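Products > Track Care > Line Marking Paint
Print this page | E-mail this page
Products Spares Delivery Contact

Zelel Line Paint, 5-liter can

Zelel is a water-based marking paint for running tracks and hard courts. It comes in white, yellow and blue. Stir well before use and do not thin. Apply by brush, roller or any low-pressure line marker.
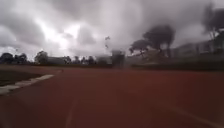

Running track under storm clouds.

Sweep the surface first and let it dry fully. Do not paint if rain is expected within 12 hours – fresh lines will bleed at the edges. Two thin coats hold up better than one heavy coat.
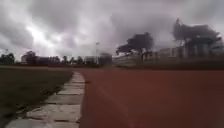 Allow 5 hours between coats. Keep the track closed for 26 hours after the last one. Wash tools in plain water before the paint sets.

Cans ship from our Dolenport store, 16 to a pallet. Single cans can be ordered. Store above freezing; we stop unheated deliveries in November.

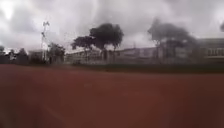 Hanne Karppinen: We used the white on our bends and it went on evenly with a roller. The lid is hard to reseal, so plan to finish the can.

Page updated 26/04/2019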